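Skollthorpe group cuts training time for kitchen robots by asking people to grade the grip

A research group at the Skollthorpe lab has published a method for teaching a robot arm to handle dishes that needs far fewer human demonstrations than the group used before. The work, called Frota, was posted in July along with the code and a set of recorded runs.

Frota deals with a narrow problem. When a person steers a robot arm through a chore such as moving plates between a sink and a rack, most of the recording is easy travel through open air. The hard part is short: the moment the fingers close on the dish, and the moment they let it go. Standard training treats every second of the recording the same, so the robot learns the easy parts very well and the hard parts poorly.

The group's answer is to have a person go back over each recording and grade only the grip and the release. The grades run from 1 to 5. During training, the stretches with high grades count for more, and those with a grade of 1 are thrown out. The travel in between is kept but given little weight.

"We had people spending whole afternoons recording more runs when the runs we already had were good enough," said Trinh Quan, who led the project. "The useful part was buried in them."

The team collected 133 graded demonstrations for the plate task. An earlier system from the same group, trained without grades, needed more than three times that many to reach the same level. Grading a run takes less than a minute, according to the paper, and was done by the same people who operated the arm.

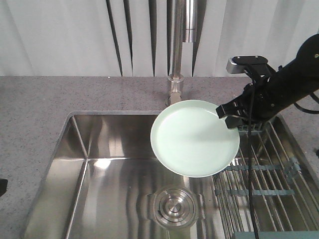
Round plates were harder than the group expected. A plate held by its rim can turn in the fingers, and a small turn at the sink becomes a large error by the time the plate has to go between two rods. The first version of Frota graded only whether the grip held. Naheed Farooqui, who ran most of the sessions, asked for a second grade covering the angle of the plate after pickup, and the results improved once it was added.

The researchers also tested the method on dishes that did not appear in the training recordings. They used 27 new items, among them saucers, shallow bowls and a few plates with wide flat rims. The robot placed most of the plates and saucers on the first try. It did worse on bowls, where it tended to reach too deep and knock the far side. The paper lists each item with its result, including the ones that were dropped.

Steel sinks caused trouble of their own. Bright reflections on the metal moved as the arm moved, and the robot sometimes slowed down or reached toward a streak of light. The group dealt with this by recording under 4 different lighting setups and by mixing the recordings during training. Farooqui said the problem is smaller now but has not gone away, and that a single strong lamp placed low can still bring it back.

Kolbrún Nørgaard, a robotics researcher at Ilix who was not part of the project, said the result is useful but should be read with some care. The people giving the grades had a lot of practice with the arm and knew what a good grip looked like - a new team might grade less evenly. She said she would like to see the same recordings graded by people from outside the lab, with the training repeated on those grades.

Quan said a test of that kind is being planned. The paper includes a small check in which two members of the group graded the same runs without seeing each other's marks. They agreed on most of them, and where they differed it was usually by one step. The differences were larger for releases than for grips.

The method does not depend on a particular arm, though all the tests so far were done on one model. Flivau, a company that makes kitchen equipment, paid for part of the work and has the right to try the method in its own test kitchen. The company has not said whether it plans a product.

The next round of work will cover cups and cutlery. Cutlery is expected to be the harder of the two, as forks and spoons lie flat and overlap, and the grading scale will need to be rewritten for them. The group also wants to find out whether part of the grading can be done by software, with a person checking only the uncertain cases.

The recordings can be downloaded from the project page along with the grading sheets.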